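Textile Reuse Pilot: Progress Report to the Tristum Fund
Reporting period ending in December

1. Summary

The pilot diverts used office and uniform clothing from disposal and grades it for resale, repair or fiber recovery. Intake met the target for the period. Repair output was below plan. Spending is within the approved budget and no change to the end date is requested.

2. Intake and grading

The target for the period was 3,000 garments. Intake was 3,336. Most of the excess came from a single uniform contract at Kinoshita, which closed out its old stock earlier than scheduled. Grading follows the sheet submitted with the first report, with one change: suiting and other woven wool blends now have their own category. They had been recorded under "mixed outerwear," and the recovery partner could not price them from that heading.

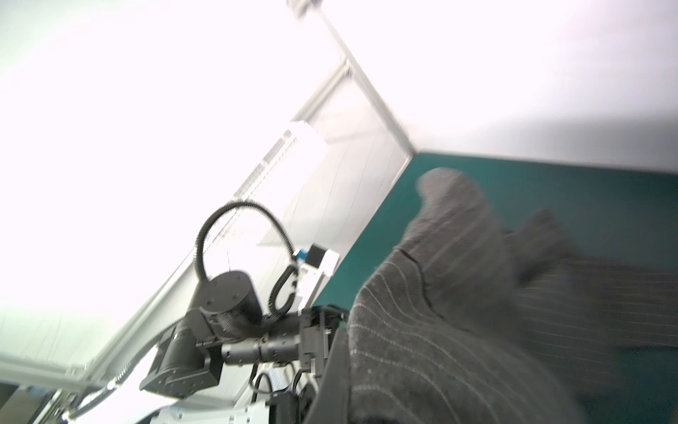 Fiber labels remain the main source of error. Where a label is missing or unreadable, the garment is held for a burn test on a thread taken from the seam allowance. The test separates wool from polyester well enough for sorting but does not give blend ratios. Garments with an uncertain ratio are sent to the lower recovery grade.

3. Repair

Repair capacity was limited by the late delivery of the second blind-stitch machine from Gronetti. The machine was installed in the last month of the period and is in use. Until then, hems and linings were done on one machine, and 46 percent of garments marked for repair were carried over. We expect to clear this backlog during the next period without added hours.

4. Fiber recovery

Cellix accepted all bales shipped except two, which were returned for metal content (zipper stops and hooks). Trimming instructions have been revised and a hand-held detector is now passed over each bale before wrapping. No returns have been received since the change.

5. Budget

Transport costs were above forecast because of the additional Kinoshita pickups. The difference was covered from the supplies line, which is underspent. Roughly 27 percent of the grant remains.

6. Next period

Work planned: clear the repair backlog, issue the revised grading sheet to all intake sites, and agree on a price for the woven wool category with Cellix. The updated cost table will be sent separately.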